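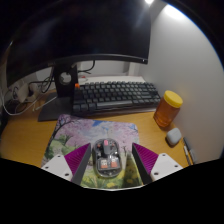 Home Docs Lists Downloads Changelog
Search this site Search

Sillolo Desk Items

README for the desk items list, February release

Sillolo is a list of the things people keep on a desk at home, with the names they use for them and the place each thing sits. It has 1,423 entries in 8 groups. The entries were written by the people whose desks they are, then cleaned up by us so that the same thing has the same name everywhere.

It was started to help with Grandero, a small program that prints checklists for packing up and resetting a desk after a move or a repaint. Grandero needed a word list, and the ones we found were office supply catalogs. They had nine kinds of stapler and no honey.

What is in the download

items.csv has one row per entry
groups.csv has the 8 groups and their short codes
names.csv has the spellings people used and the name we settled on
places.csv has the place words (back edge, by the wall, under screen, and so on)

The files are plain text, UTF-8, comma separated, with a header row. Open them in any spreadsheet. If the codes in groups.csv lose their leading zeros, import that column as text.

Groups

01 Screens and stands
02 Keyboards and pointing devices
03 Cables and power
04 Audio
05 Writing
06 Lamps
07 Food and drink
08 Everything else

Group 03 is the messiest. Most people write "cables" once and leave it there, even when black and white ones are looped together behind the stand. We kept it as one entry unless the person split it up. A power adapter gets its own row. If a cable passes through a hole in the monitor stand, the place is "through stand", and the packing checklist puts it before the stand so the stand doesn't get lifted with cables still in it.

Group 07 covers anything you eat or drink that stays on the desk: jars, mugs, water bottles, gum. A jar of honey next to the keyboard is 07 and not 08. Early versions had it in 08 and the checklists sent it into the same box as the pens. The note field holds the lid color if the person gave one, as in "honey jar, yellow screw lid".

Group 04 includes the charging case for earbuds. The case and the earbuds are separate entries, and you should only list the earbuds if you know they are there. A closed case is entered as a case.

Group 05 is one row for each kind of pen or pencil, with a count. Two slim pens lying together by the wall are one row if they are the same kind and two rows if one is lighter than the other.

Columns in items.csv

id: a number, never reused
group: code from groups.csv
name: the settled name, lower case, singular
note: free text, up to 30 characters
place: a word from places.csv
count: whole number, blank if the person didn't say
keep: yes, no, or ask

The note is for whatever helps you tell one thing from another when it comes out of the box. "Orange escape key" is a good note for a dark keyboard. "Nice" is not. A monitor should say whether it is curved, as flat cartons don't suit the curved ones.

A few rows

0112, 01, monitor, curved, on stand, 1, yes
0113, 01, monitor stand, round cable hole, desk, 1, yes
0114, 02, keyboard, orange escape key, front of stand, 1, yes
0117, 07, honey jar, yellow screw lid, by wall, 1, ask
0118, 04, earbud case, small white, front of jar, 1, yes

Unknown things

Small objects that can't be named go in 08 as "small object" with the color in the note. There are plenty of them, usually pushed up against the back ledge. Please don't guess. A wrong name is harder to find later than a vague one.

Known problems

Place words overlap. "Back edge" and "by wall" mean the same thing on a desk pushed against a wall, and we haven't merged them.
Lamps that clamp to a shelf above the desk are in 06 in some rows and missing from others.
Drawers are not covered.
6 ids are skipped near the end of the file. Those rows were duplicates.

Adding your desk

Copy template.csv, fill in one row per thing, and send it through the Fondard upload form. List the desk as it stands, before you tidy it. Leave out names, addresses, and anything written on paper.

Terms

Free to use and change, with a line crediting the Sillolo list. The place words came from the Fallahi room list and carry the same terms.

Contact | Terms | © Sillolo list | Back to top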